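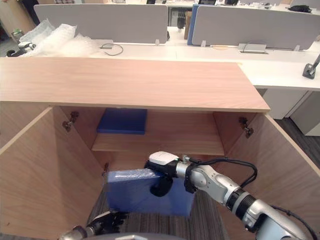 Posted by Marian on Thursday in Home, Storage | 4 comments

I've never trusted furniture that promises to sort your life out. The Juvwood cabinet was sold to me as a "calm place for busy things", and I paid for the pale wood look like everyone else. It has two doors, one shelf and no floor of its own, so whatever goes in the lower half ends up on the carpet. Fine for a box. Less fine for anyone who hoped to keep dust out.

The Grudmont leaflet says to give every item a home. I put the flat blue box on the shelf and the bigger one underneath, and I'm still waiting to feel calm. Also, why leave plastic wrap on a box that lives behind doors? I suspect it stays on because peeling it off is a job.
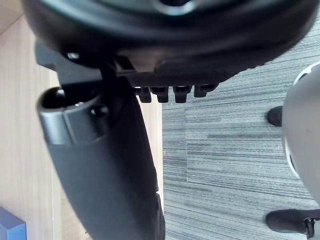 Is a cabinet like this worth buying if you only have a few boxes to store?

Only if you want doors in front of them. A plain shelf does the same work, and you'll see what you own. The Clotetar one I had before cost me £50, held just as much and never came with a leaflet. I gave it away in November and I'd have it back.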